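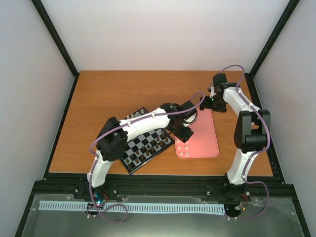 Programs > Design Open Calls > Wanport Tote and Window Competition > Progress Reports

Progress report to the Lindemann fund, covering the period to the end of August

You asked for a plain account of where the competition stands, so I'll start with the entries. We have 12 that meet the rules. The plan you approved talked about "strong interest from emerging illustrators across the region," and I said at the time that I didn't know what that sentence was based on. I still don't. Most of the 12 came from people who had already entered something of ours before, and two arrived after a teacher made it homework.

The work itself is better than I expected. Four or five of the designs would look good on a bag tomorrow. The rest lean heavily on the harbor crane, which I suppose is what happens when the theme is "Made in Wanport" and the poster for the contest has a crane on it. Şengül Tokgöz drew that poster and has offered to redo it without the crane for the second call. I'd take her up on it.

Printing. Wimia has agreed to run 800 tote bags with the winning design and to put the artist's name on the inside label. They wanted the name left off at first. It is now in the written agreement, though the label is small and I would like to see a proof before anyone tells the entrants about it. The first sample had the red printing closer to brick. Wimia says this is normal on unbleached cotton. Maybe so, but the artist is going to notice.

Store windows. Panmont promised space in its shops for the runners-up, and so far I have a floor plan for one shop and a friendly email about the others. I have stopped counting the friendly email as progress. If there are no dates by the next report I would rather drop the windows and move that money to the prize, which is low for what we ask people to sign over.

That brings me to the rights. The entry form gives the sponsor unlimited use of every design submitted, winners or not. Dilek Erdem raised this in the spring and was told it was standard wording. It may be standard, but two people withdrew over it and both said so in writing. We have drafted a version that covers only the winning design, for bags and windows, for 2 years. It needs your signature before the second call opens.

Online voting ran as planned and I don't trust the result. One design picked up most of its votes between midnight and 3 a.m. - possibly a large and wakeful family. The judges' scores put it near the bottom. My suggestion is to keep the vote as a separate "visitors' pick" with no money attached.

Spending is under budget, mostly for lack of anything to spend it on yet. The advertising line is used up. I can't show that it brought in a single entry, and I'm not asking for more of it.

Still needed from you: the signed rights wording, a decision on the windows, and someone at Panmont who answers the phone.

Comments

marlow_k
I was one of the ones who pulled out over the form. Would enter again if the new wording really goes through.

Inkpot
Please lose the crane. I drew one too, so I'm as guilty as anybody.

T. Reyes
Is the second call open to people who entered the first time? Can't find it in the rules.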